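Line 34 will stop at Hondden again from October

The evening bus between Skumberg and Sukska will return to its old route in October, and it will again serve the stop at Hondden. The bus company Šimko confirmed the change this week, after a long discussion with both towns about who should pay for the extra kilometers.

Line 34 has not gone through Hondden after 6 p.m. since last May. At that time the company moved the evening buses to the main road, which made the trip nine minutes shorter. People who live in Hondden had to get off at the gas station and walk 400 meters uphill, on a road with no sidewalk and only one street lamp.

The town of Skumberg received a petition against the change with 1,270 signatures. Hondden has 4,000 residents, and many of them work late shifts in Sukska or take evening classes there.
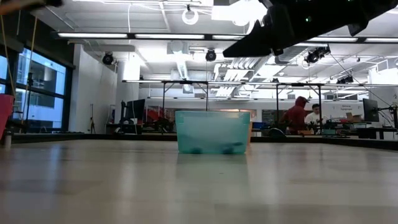

What the new timetable says

On working days there will be four evening buses in each direction. The first leaves Sukska at 6:10 p.m. and the last one at 10:40 p.m. In the other direction the last bus leaves Skumberg at 9:55 p.m., ten minutes later than now, so that passengers from the train can still reach it.

On weekends only two evening buses will go through Hondden. The others stay on the main road. Šimko explains this with the small number of passengers, but it has promised to look at the numbers again in spring. The stop at the gas station will stay in use for all buses.

Ticket prices do not change. A monthly pass that is valid for Skumberg and Sukska will also be valid in Hondden, as it was before. Passengers who bought the short pass during the summer can exchange it at the ticket window in Sukska until the end of November. They should bring the old pass and pay the difference.

The two towns will share the cost of the longer route. Skumberg takes the larger part, and the agreement is made for two years. The town had first asked for a three-year agreement, but Sukska did not want to decide so far ahead while the bridge on the river road is waiting for repair. When the repair begins, line 34 will need a different route for several weeks in any case.

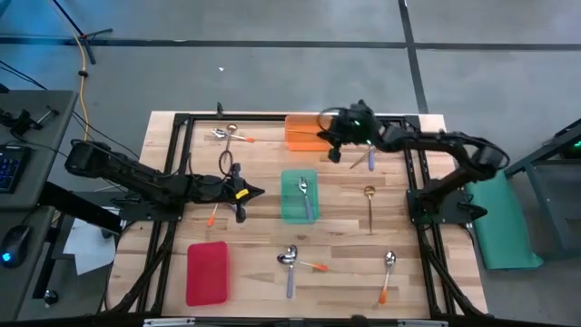 One resident of Hondden wrote to us that she is glad about the decision, but that the early morning has been forgotten. The first bus still leaves at 6:25 a.m., and for a shift that begins at 6:30 this is too late. She asked the town to raise this question before the printed timetables are ready.

Skumberg answered that morning buses are not part of the present agreement. They can be discussed in spring, together with the weekend service. Until then, workers with an early shift can use the shared taxi, which must be ordered by 8 p.m. on the evening before.

Printed timetables will be available on the buses and at the town hall in the last week of September.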